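Small firms should write down when the money comes in

Many owners of small firms can tell you their yearly turnover without looking at any paper. Ask the same people on which day their largest customer usually pays, and they become quiet. I think this second number is more important, and I would like to explain why I came to this opinion.

For several years I kept the books of Kimaro, a small supplier of cleaning products to hotels and schools. On paper we made a profit every quarter. Still, each July we had difficulty to pay wages, as the schools were closed and their offices answered no letters. The sales were real. The money was simply somewhere else – in the accounts of our customers.

My colleague Lindiwe Pretorius proposed that we keep a plain list with three columns: the date of the invoice, the date it was due, and the date it was paid. She did it by hand at first. After one season we learned that our terms of 28 days were only a wish. One buyer, Wira, always paid on day 32, and I have no complaint against such a customer, for one can plan with him. Another paid sometimes early and sometimes after more than two months.
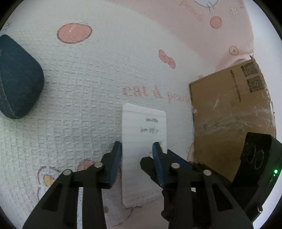 With this list we could finally speak to the bank in a sensible way. Before, we asked for a loan when the account was already empty, and the bank naturally asked for a high price. Afterwards we arranged a small overdraft in spring, and we used it only for the weeks in which we knew it would be needed.

Kimutai Kashindye, who runs the workshop at Rorkerau, does not agree with me. He says that a firm should get deposits from its customers and then it needs no list. For a workshop this may be right. A school will not pay a deposit for floor soap, and I have never met a hotel that would.

Others tell me that accounting software does all this already. It does store the dates, I accept that. But a report which the owner never opens is of little use to him, and most owners I know open only the page with the bank balance.

I would also like large buyers to be more honest about their habits. If a company pays after two months, it should say so before the first order, and the supplier can then decide about the price. Until this happens, the supplier has to keep his own record, and he should look at it before he signs the next contract.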